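February 10, 2020

ok so the new Callilel single. "Montes". have had it on since I got up and I need to talk about it

1/ if you only know her from the loud stuff, this isn't that. no drums for the first minute. just piano and her humming, and you can hear the stool creak. they left the stool in!! love that

2/ she's been playing it live since December, the Stostgate show had a much faster version. I was there, stood at the back behind a pillar, and I'd have sworn it was a breakup song. slowed down it's about her mum's house being sold. completley different thing

3/ the line about counting the stairs in the dark. had to put the kettle on after that one

4/ second verse is where the band comes in and I'm less sure. the bass is lovely, very warm, sits right under her voice. the backing vocals are a bit much. four of her all at once going oooh

5/ someone asked so: yes it's on Trastar, same label as the last two. no album title yet. 15 songs recorded, she said on the radio, and she wants to cut it down to ten or so. please don't cut the slow ones

6/ b-side is called "2702" and I have no idea why. house number? a date? the end of a phone number? it's almost 7 minutes long and mostly organ. my flatmate asked if something was wrong with the fridge

7/ still like it more than the a-side on some listens. the bit near the end when the organ drops out and it's just her and one guitar string. oof

8/ vinyl is 277 copies, orange sleeve, gone by lunchtime obviously. did I get one. I did not. if anyone has a spare I will swap you the Stostgate poster, slightly bent 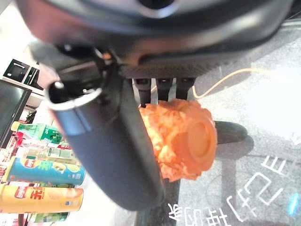
orange all day today

9/ anyway. the tour. no dates for anywhere near me yet, which is rude. if she does the small room at Stostgate again I'm going both nights and standing in front of teh pillar this time

10/ ok back to it. one more play then work. maybe two

11/ forgot to say, the lyric is "leave the hall light" not "leave the whole night". I've been singing it wrong for two months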